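The Cup That Stays in the Office

8 min read

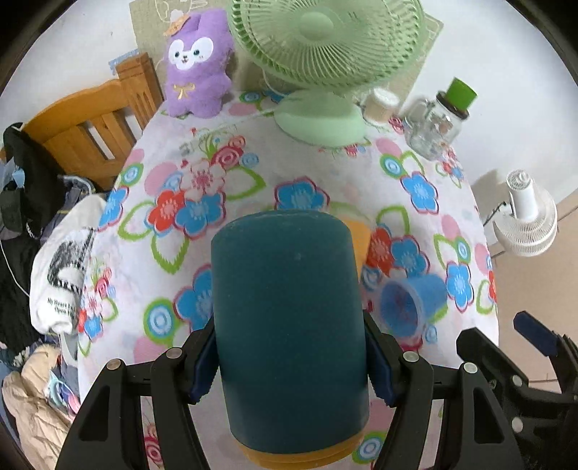 A dark teal cup with a matte side, turned upside down over a table.

When I started to work at Kirnano, I brought from home a cup with a small chip on the handle. After two months I understood that I had made a serious decision. My colleagues already knew me by this cup, and they moved it with respect when they needed the sink.

In November I began to ask people in other companies about their kitchens. I expected short answers. Roxana Crăciun, an office manager at Plundix, talked to me for two hours and showed me the shelf where 291 cups are kept. The company has fewer employees than this. "People leave, the cups remain," she told me. "I cannot throw away a cup if I remember who drank from it."

Plundix once tried to solve the problem with order. Everybody received the same white cup, and the private ones went into boxes in the basement. Roxana remembers that winter as a quiet one. People drank their coffee at the desk and did not stay to talk, and by spring somebody had brought up the first box - then the others followed.

At Grecu, a small printing firm, the rule is the opposite. No cup belongs to anybody, and you take the one which is clean. The owner likes this system very much. His accountant likes it less, and she keeps her own glass in a drawer behind the invoices.

I also visited Jekico, where the washing is done by a list on the refrigerator door. The list was from the previous year. At four in the afternoon the sink was full, and three people stood near it discussing a football match, each of them with a cup in the hand.

My own cup lost its handle completely last month. I keep pencils in it now, and for coffee I borrow one from the second shelf.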